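Speaker notes: Keeping a computer for longer
Sonbridge Library, upstairs room, 40 minutes plus questions

Slide 1. Title

Welcome, fire exits, toilets at the bottom of the stairs. Say at the start that the handout has the steps on it so people don't need to copy everything down.

Ask who has a desktop at home that they've stopped using. Wait for hands. Then ask who stopped using it for being slow. Most hands stay up when I do this one, and it leads into the next slide.

Slide 2. Why machines feel slow

A computer doesn't wear out in the way a pair of shoes does. The processor does its sums at the same speed as the day it was bought. What changes is what we ask of it. Web pages are heavier, programs start themselves up in the background, and the disk fills.

Tell the Cular story here. Cular is the village hall where I kept the booking computer going for eight years. It took so long to start in the morning that people switched it on, went to fill the urn and came back. Everyone assumed it was finished. It had a nearly full hard disk and 5 different programs loading at start-up that no one used. Clearing those out took an afternoon and cost nothing.

Pause for anyone who wants to say theirs does the same.

Slide 3. Do the free things first

Go through these slowly. People at the back often can't read the slide.

Look at how full the disk is. If it's above nine tenths, move photos and videos somewhere else before doing anything more.

Look at what starts with the machine. Turn off what you recognise and don't need. Leave alone what you don't recognise, and look it up later.

Install the updates that are waiting, then restart. A lot of people close the lid or switch off at the wall and have never done a full restart.

Count your browser tabs. I once had 974 unread emails and a browser that wouldn't close, and I was telling other people how to look after their computers at the time. (Gets a laugh, usually. Move on if not.)

Slide 4. Dust and heat

Desktops pull air through the case all day and the dust comes with it. If the fan is loud when you're only reading a page, heat may be the reason. Moving the tower off the carpet helps. So does leaving a hand's width of space behind it.

Before opening anything: shut down, switch off at the wall, pull the plug out, press the power button once, and touch bare metal on the case. Lay the tower on its side on a firm table with good light. Most side panels are held by two screws at the back.
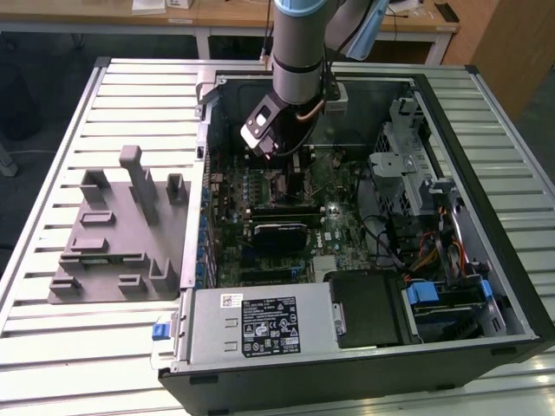

Use short bursts from a can of air and hold the can upright. Keep fan blades still with a finger or a cotton bud while you blow. Don't use the household vacuum cleaner inside the case, as it can build up static.

Never open the power supply itself. It's the metal box that the mains lead goes into, and it can hold a charge after the plug is out. Say this twice.

Slide 5. The two parts worth buying

First, a solid state drive, if the computer still has a spinning one. Of everything in this talk it makes the biggest difference you can feel. Back up before you swap it. The old drive can go in a drawer as a spare copy until you're sure nothing was missed.

Second, more memory, if the machine has only a little. Write down the exact model before going to a shop. Memory comes in several types and the wrong one won't go in. Don't force it.

I don't recommend a new processor for most home machines. By the time the old one is holding you back, the board it sits on is usually too old to take a much better one.

If asked about prices, don't give any. They go out of date before the handout does.

Slide 6. When to stop

Some machines should be let go. If it can no longer get security updates, don't do your banking on it. There may be another system you can put on it, and I'll stay behind for anyone who wants to talk about that. If the board has failed, a repair will probably cost more than a good second-hand computer.

Mention the Stüber here. It was a tower I bought second-hand and kept for far too long. I replaced the fan, then the drive, then the power supply, and then the board went. I should have stopped at the second part. Set a limit before you begin and write it on a bit of paper.

Slide 7. Passing it on

Copy off what you want to keep. Sign out of your accounts. Wipe the drive properly, as dragging files to the bin leaves them there to be found. The handout has the menu names.

Torkel, the repair table, takes desktops in working order and ones for parts. They'd like the power lead as well. They can't take the big glass monitors, which need to go to the council site.

The Torkel book has a line for every machine that comes in, and the last entry I saw was number 2150. Plenty of those went out again to someone else.

Slide 8. Questions

Common ones, with short answers.

Should I turn it off at night? Yes, if you're not using it.

Do I need a cleaning program? No. Be wary of any that says it has found hundreds of problems.

Will it work for laptops? Slide 3 will, all of it. Opening them up is fiddlier, so look up your model first.

Handouts are by the door. Room has to be clear by 9 pm and the chairs go back against the wall.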